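How does a toilet get clean?

A toilet bowl may look clean and still have germs in it. Germs are living things so small that you need a microscope to see them. Many of them like wet places, and a toilet always has some water inside.

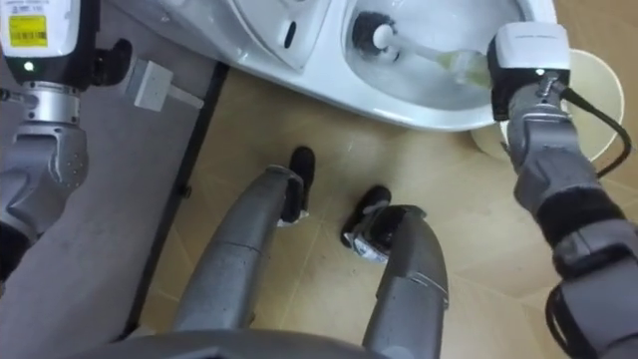
Water alone does not take everything away. Hard water leaves a thin crust, called limescale, and germs can hide in it. A brush has many stiff bristles, and they rub the crust until it comes off. Go under the rim too - the dirt there is easy to miss.

After the brushing, flush and hold the brush in the clean water for a moment. Let it drip over the bowl before you move it away.

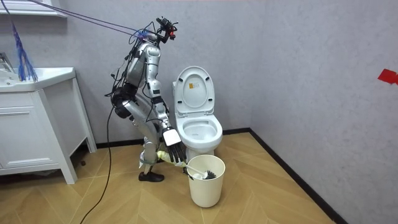

Ultan Flanagan wrote to us that in his house they close the lid before every flush, so the small drops stay inside, and he asks if the brush must be washed also. Yes, it must. Ask an adult to help you with this, and never mix two cleaning products. 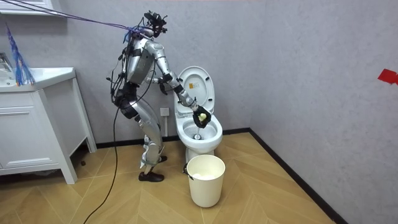 Brushing the bowl with the lid up.

Now wash your hands with soap, and the backs of them also.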